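Ruretti - is the harbour map worth it?

gatepost20
Stuck at level 16 in Ruretti. Should I spend 700 coins on Grenen or save for Lavthorpe?

mossy_k
Grenen. It pays back in three matches.

Fröhlich
Disagree. Grenen is too narrow and you lose your towers early. Save up.

mossy_k
Only if you build at the front. 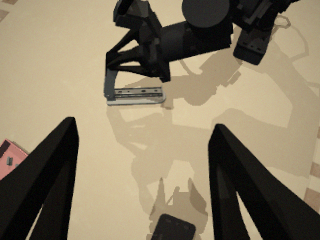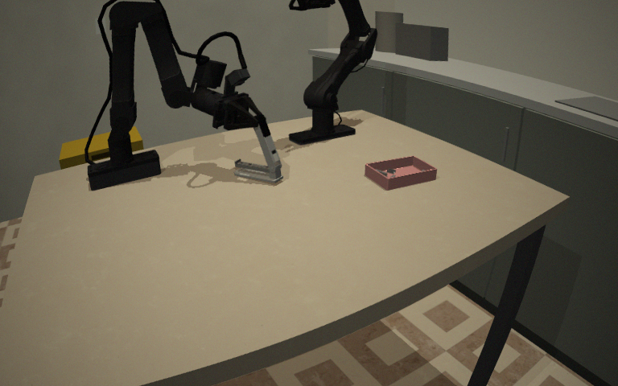 gatepost20
Lavthorpe it is, then. I like open ground in a strategy game - a plain beige top like the one on that table would suit me as a map. I'll start saving tonight.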